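Gallery: Gripper Comparison, Bench Trials

Makarach Laboratory for Applied Handling
Published May 16, 2026

The Makarach Laboratory maintains a program of bench trials in which commercially available and in-house grippers are tested on ordinary packaged goods. The present gallery accompanies the comparison of two-finger designs carried out under the direction of Valentyna Koval. It is intended for partner institutions, visiting students and members of the public who wish to see the conditions under which the results were obtained.

Four gripper configurations were entered in the comparison. Two were supplied by Brovard, one by El Fassi, and one was assembled in the laboratory workshop from standard parts. Each was mounted in turn on the same arm and run with the same controller, so that differences in the results could be assigned to the fingers and their drive. The controller software was the Fulgate release already in use in the laboratory, and its settings were not changed between configurations.

The test objects were chosen from items found in any grocery store or office. Small cans are of particular interest to the program. They are low, rigid and smooth, and a finger that arrives slightly off center tends to push the can away before the grip closes. Objects of this kind separate one gripper from another more clearly than boxes or soft packages do.

Approach over paired cans

The paired-can task requires the gripper to select one of two matching cans and lift it without disturbing the other. The gap between the cans is set before each run and is wide enough for one finger to pass. The operator names the target can, and the arm moves to an open position near it before the final descent.
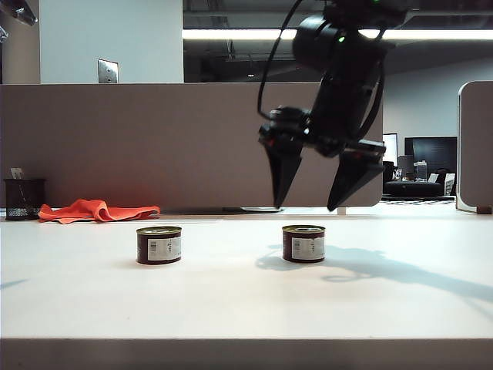 Two-finger gripper with tapered black fingers, open near the right-hand can before contact.

Tapered fingers were favored by the operators for this task, as the narrow tips can enter a small gap with less risk of touching the second can. Their weakness is a limited contact area on curved surfaces. The broader fingers supplied by El Fassi held the can more firmly once closed, but they required a wider gap and a more exact approach.

Labels were turned to the front at the start of each paired-can run. The practice makes rotation of the can during closing easy to notice when recordings are reviewed, and it has been kept for all later sessions.

Notes on the trials

A total of 163 runs were completed across the four configurations. Of these, 19 were set aside and repeated after a fault in the recording of finger position -- the fault was traced to a loose connector and did not affect the motion of the arm. The repeated runs are included in the final tables; the original ones are not.

Each session was limited to eight runs per configuration before the fingers were inspected and the zero position was checked. Operators recorded the outcome of every run on a printed form, using the terms "clean lift," "shifted," "dropped" and "neighbor touched." A lift was entered as clean only when the target can left the table without turning and the second can remained in place.

Lighting was left at normal office levels throughout. Earlier work at the laboratory had used a screened bench with dedicated lamps, and several partners remarked that such conditions are seldom available in practice. Shadows cast by the arm were therefore accepted as part of the test, including for those runs in which the camera was used to locate the can.

Availability of results

The full tables, the printed form and the finger drawings for the workshop configuration may be requested from the laboratory office. Requests should state the name of the institution and the purpose for which the material will be used. Drawings of the Brovard and El Fassi fingers remain the property of the suppliers and cannot be released by the laboratory.

A second comparison, covering suction cups and three-finger designs, is scheduled to open in July. Institutions wishing to submit a gripper are asked to write to Valentyna Koval at the laboratory and to include the mounting dimensions and the weight of the unit.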